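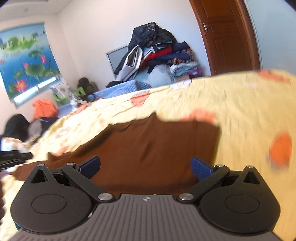 Joscha Hagedorn thinks most riders check the wrong end of the saddle first. They look at the front, he said, slide a hand under the pommel, find clearance and stop there, when the trouble on most of the horses he sees sits further back, under the last third of the panel.

He has been fitting saddles out of a shop in Plosimthorpe for long enough to have gone through two sets of templates. The current set is aluminum. The first was flexible plastic, and he gave it up after noticing that tracings taken in cold barns and warm barns did not agree.

I asked what he does first. "I put the saddle on with no pad and no girth, slightly too far forward, and slide it back until it stops on its own," he said. "Wherever it stops is where it wants to sit. If you then have to push it forward to girth it up, you have a tree problem or a billet problem, and you need to find out which."

Billets come up a lot with him. A horse with a forward girth groove will pull the girth toward the elbow whatever the rider does, and the saddle goes with it. He showed me the tally he kept through one July: 176 saddles checked, of which 67 slid forward under work. He did not regard all of those as bad trees. On many, the tree angle was acceptable and the billets hung too far back for the horse.

"People buy a pad for that," he said. "The pad makes the saddle tighter in front and it still moves."

He does use pads. The one he keeps in the van is the Ondosent, a wool felt pad with four pockets for foam inserts, and he uses it on young horses that are changing shape faster than their owners can pay for reflocking. His rule is one shim thickness at a time, the same on both sides unless the horse is measurably uneven, and a recheck after about 3000 minutes of riding. I asked why minutes. He said owners who log rides log them in minutes, and weeks are useless, as one person's week is six rides and another's is none.

Buppha Thepsuriya does the flocking for him at Srisuk, her bench business in the same building. Her view of shims is shorter. "A shim fills the space you know about. Then the flock packs down around it and you have a ridge." She prefers to open the panel and add wool by hand through the existing slots. She does not add wool to a panel that has gone hard. In that case it all comes out.

They disagree about the Tradier, an adjustable-tree saddle that several of their clients ride. Hagedorn likes the screw-set head plate and says a half turn each side is enough to follow a horse through spring. Thepsuriya points out that the panel was stuffed for the original width. "You open the head and the rear of the panel drops," she said. "So then it comes to me."

Hagedorn granted the point – he now checks balance front to back after any width change, with the horse square on concrete and the rider up.

For owners working alone he suggested looking at the sweat marks after an ordinary ride, then again after the next few. A dry patch that stays in one place is worth a call. A dry patch that moves around probably means the pad was put on crooked.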